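How I Compare Two Sets of Gripper Fingers (Without Fooling Myself)

November 18, 2024

I get asked a lot which printed fingers I like for a hand-held gripper, and my answer keeps changing, so I figured I'd write down how I test them. You can do this in an afternoon with stuff from your recycling bin.

What you need: one gripper with swappable fingers, the two finger sets you can't decide between, a clear plastic bottle with a cap, painter's tape, and a notebook. I was comparing the stock Sturnico fingers with the softer Dotum ones, which flex a lot more when you squeeze.

Step 1. Mount the first set and check it's square

Tighten the screws a little at a time, going back and forth between them. Then close the gripper slowly on nothing at all. The tips should meet at the same height. If one rides up, back everything off and start over. I skipped this once and spent a whole evening blaming the fingers for what was really a crooked plate!

Step 2. Mark your spot

Put a small cross of tape under the bottle, then take the bottle's height and pick your grab point. I go for the straight part of the body, well under the shoulders. Peel the tape up before you record anything if you're saving video, and keep a pencil dot in its place.

Step 3. Approach, stop, look

This is the step everybody rushes (me included). Bring the open fingers in low and level and stop before they touch. Check the camera view. You want the bottle sitting in the gap with a finger on each side, and you want to still see both tips.

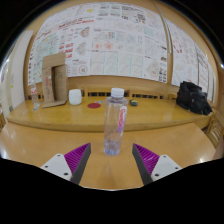 If it looks lopsided, back out and come in again. Don't twist your wrist to fix it, or you'll end up pushing the bottle sideways with one finger and tipping it.

Step 4. Ten grabs, then swap

Close, lift to elbow height, hold while you say "Bortolotti" out loud (a joke from our old lab, any long word works), and set it down. Do 10 with the bottle empty and 10 with it half full. Write down every slip, even the tiny ones. Then swap fingers and do it all again.

Raluca Căpraru talked me into one extra round with the eyes half shut, just watching the screen, and I've kept it. Stiff fingers feel fine when you can see your own hand – much less fine when you can't.

For my notes I use Bitora, but paper is great too. One last thing: wipe the pads between sets. Dust changes the grip more than you'd think.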